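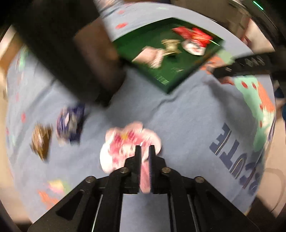
A hand-held gripper holds a soft pink item, with a snack tray lying beyond it.

The Packets That Kept Bursting

PLOLLWOOD – The first packet to burst on the new robot line at Polstead was a rice cracker, and the operator on shift swept it up and kept going. By the end of the week, 19 packets had split in the arm's fingers. By then the crumbs had worked their way into the belt drive, and the line was shut down.

Polstead fills snack gift boxes. Its people used to do all of it by hand, picking from open trays and dropping each piece into a cardboard insert. In August the company put in a single two-fingered arm to handle the small items: twist-wrapped candy, flat packets and soft little bags that slide around when you touch them. The control software came from a local supplier named Hemance, which calls its system Edet.

Nothing about the arm itself was broken. Hemance replaced the finger pads, checked the motor and swapped a cable that looked worn. The arm passed every test on an empty jaw. Then it picked up a bag of shrimp chips and squeezed it until the seam let go.

"Everyone was looking at the arm," said Uyên Đặng, the engineer who was asked to find the fault. "I did too, for three days. The arm was doing what it had been taught."

What it had been taught came from people. Edet learns from recordings made with hand-held grippers, which have the same kind of two-finger jaw as the arm but are worked by a person. Someone sits down with a tray of snacks, picks one up, moves it, sets it down and goes on to the next. A camera on the tool records the view. A sensor records how far apart the fingers are. The software matches one to the other and learns what the fingers should do when a certain kind of packet is between them.

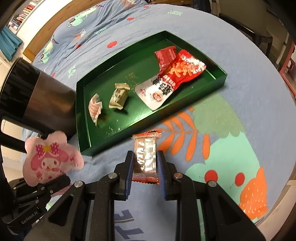 A snack packet between ridged blue gripper pads. Beyond it, a tray of wrapped candy and snack packets sits on a printed bedsheet.

Most recording for Edet is done in homes, on whatever flat or not-so-flat surface is there. Hemance wants it that way. A bed gives a little under the tray, patterned cloth makes the wrappers harder to pick out, and the light changes through the day. A model that has only seen packets on a white bench tends to get lost when it sees anything else.

Đặng went back through 111 recordings, watching the picture and the finger reading side by side. In most of them the two agreed. When the fingers touched a packet, the reading stopped dropping and held steady. In the bad ones it held steady too, but at a number that was too low. The picture showed a packet held lightly, with its ends still puffed up. The reading said the fingers were nearly shut.

All of the bad recordings came from one tool. Its sensor had to be zeroed at the start of each session by closing the jaw all the way and holding down a button. If the jaw wasn't fully closed at that moment, the tool took whatever gap was there as zero. It gave no warning. Every reading after that was off by the same amount.
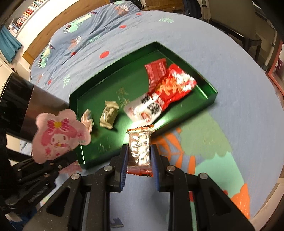
A few millimeters doesn't sound like much. With a hard candy it makes no difference, since the fingers hit the candy and stop, whatever number they have been told to reach. A bag with air in it will keep giving way. The arm closed to the width it had learned, and on the thinner bags that was well past the point where the seam could hold.

The arm did have a force limit that should have stopped it. Polstead had asked for the limit to be raised during setup, after the arm dropped several of the heavier packets, and Hemance had agreed. The change was written down in an email and nowhere else. Đặng's report spends more pages on the limit than on the sensor.

"Bad readings are going to get in," she said. "You plan for that. The limit is the thing that's supposed to catch them, and we had moved it out of the way."

She also raised a point that had little to do with snacks. Operators at Polstead reach into the tray area to straighten fallen packets, and the arm is meant to be slow and weak enough for that to be safe. With the raised limit, it was still slow. No one was hurt. One operator told Đặng that the fingers had closed on the edge of her glove and that she had to pull it free. She hadn't reported it at the time. There was no form for it.

The report was finished on Nov 14, 2024, and both companies have acted on most of it. The force limit is back where it was, and changing it now takes a sign-off from each side. The recordings from the faulty tool were dropped and the model was trained again. The tools now refuse to start a session until the jaw has been closed, opened and closed again with matching readings.
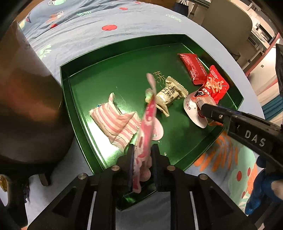
A pink-and-white package is held over the tray. At right, a blue-gloved hand grips the lower end of a second gripper.

Recording with two grippers has been checked as well. Each tool keeps its own zero, so one can be right while the other is wrong, and the old software compared neither against anything. Đặng had Hemance add a check block, a piece of plastic of known width that each tool has to grip before work begins and again when it ends. Sessions that fail the second grip are set aside for someone to look at.

The heavier packets are still a problem. With the limit back down, the arm drops them about as often as it did in the first week, and Polstead has put those items back with the hand packers. Hemance is trying a softer pad with more grip. Đặng has seen the early numbers and wants a longer run before the pads go on the line.

Polstead restarted the arm with 5 products, all of them hard candy or flat packets. Shrimp chips are not on the list.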